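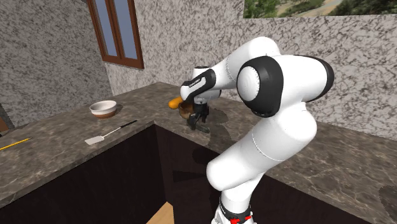 Call for participants: kitchen staff and the Cornar counter arm

Jusar is looking for 15 people who work in commercial or institutional kitchens to take part in the Cornar study. The study asks what happens to prep and cleanup jobs when a robot arm takes over part of the work at the counter. It is run with Hauksdóttir, a workplace research firm, and Desto, which operates staff cafeterias.

Desto plans to put an arm at one prep counter per kitchen. The planning is being done in simulation, with the arm set up over a kitchen counter among ordinary things such as bowls, a pot and fruit. We want the people who do this work now to look at the simulated tasks and tell us where they would get in the way, where they would help, and who would end up doing the leftover parts.

What you will do

You will attend four sessions at the Jusar office. In each one you will watch simulated runs of the arm at the counter, stop them whenever you have something to say, and talk through how the same job is done in your kitchen. A facilitator takes notes. You will not be asked to program or repair anything. 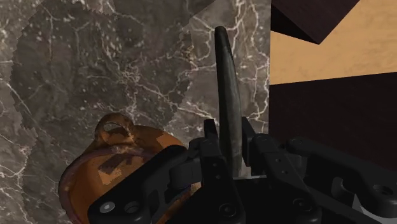 Simulated view from the gripper, with a dark object held upright between the fingers and a clay pot to the left.

Topics include:

Handing items over and putting them back
Who clears and sets up the counter before the arm starts
Breaks, pace and staffing on a shift with the arm running
Training, and which tasks should stay with people

Who can apply

You should be 18 or older and have worked at least four months in prep, dishwashing, line cooking or kitchen supervision. Part-time and temporary workers are welcome. Experience with robots is not needed. Desto employees may apply and will be paid on the same terms as everyone else. 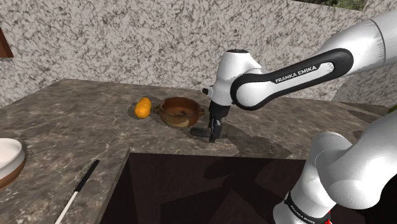

Pay and privacy

Participants receive $339 after the last session. If you leave early, you are paid for the sessions you attended. Travel by bus or train is refunded with a receipt.

Your name will not appear in the report. Session notes go to Hauksdóttir and are not shared with your employer. Managers will see only the combined findings.

How to apply

Fill out the short form at the Jusar front desk or ask for a copy by mail. Please list your current job, your usual shifts and the evenings you are free. Forms are due by August 2, 2019. Applications received in July will be read first. We will contact everyone who applies, including those we cannot place.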